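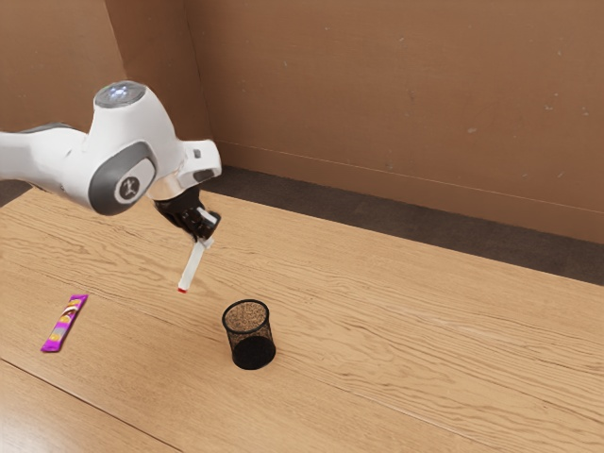 So the Vedwood Grill clip is at 267 comments now and most of them are wrong. I worked the line at the Lundgren Street one for two winters. Short thread.

The video shows a guy tipping leftover fries back into the warmer at close. People are calling it a health code thing. Fries held hot are usually a quality problem – they go limp and taste like cardboard.

What we were told: fries get tossed after the timer goes off. What happened on a slow night in November: the timer got reset.

The part I'd worry about is the soup. Ours came in bags from Hukodine and the pot was meant to be logged every hour. I saw log sheets filled in all at once at the end of a shift.

Someone asked if managers knew. Mine did. Food waste came out of the store's numbers and we had a target of 200 dollars a week. We went over most weeks.

No, I don't know the guy in the video. Different store, the one out by Prusik Mall.

Still eat there sometimes. I get the burger, cooked to order, and skip the soup.

Muting this now, I have work at six.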